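Chapter 6
Two Arms, One Task

In this chapter you will learn:
how to divide a task between two arms
why the hand that waits is as important as the hand that moves
how to write a task sheet for your team

Before you begin, read again the part on gripper force in Chapter 5. You will need it from Section 6.2.

6.1 The bakery task

In April the robotics club in Clanddale had to choose a task for the Gevis student competition. The rules asked for something that a person does every day with both hands. Emil Hubmann wanted to fold a towel. Seraina Kälin proposed to pack pastries in a paper bag, as in a bakery, and the club voted for her idea.

For a person this is very easy. One hand keeps the bag open and the other hand takes the pastry. We do it while we talk with the customer. For two robot arms, every part of this must be decided in advance. Which arm goes first? How far must the bag be from the tray? What does the left arm do during the time when the right arm is busy?
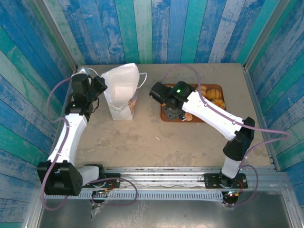 Figure 6.1 The bakery task. The left gripper is at the bag and the right gripper is over the tray.

The club gave the bag to the left arm and the pastries to the right arm. We call the first one the holding arm and the second one the picking arm. The holding arm has little to do, but a small error of this arm can spoil the work of the other one. If the bag leans, the picking arm will miss the opening.

In the first week the team made 69 trials and wrote each one in a notebook. Andri Fankhauser noticed that most of the failures began with the bag. After this the team practiced with the holding arm alone before they used both arms again.

6.2 What the gripper sees

A view from far away helps us to plan. It is less useful for the last part of a movement, when the fingers come near to the object. For this part we use a view from close to the fingers.

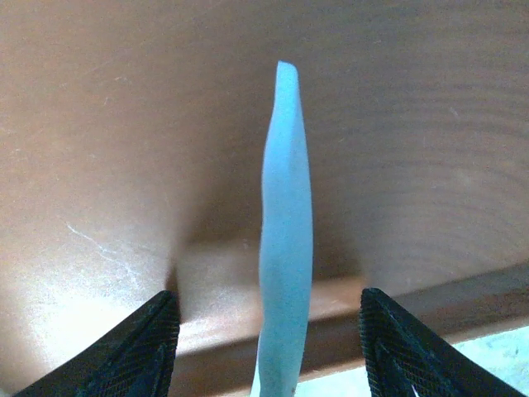
Figure 6.2 Close view with open fingers. The thin blue object is between them.

Look at the space on each side of the object in Figure 6.2. When the fingers close, both should touch at nearly the same moment. If one finger touches much earlier, it pushes the object to the side.

Activity 6.A
Work in pairs. Each student may use only one hand, and only the thumb and one finger. Put a bread roll in a paper bag. Do not speak. Repeat it 13 times and write down who had to wait, and for what. Keep your notes for Section 6.3, where you will turn them into a task sheet.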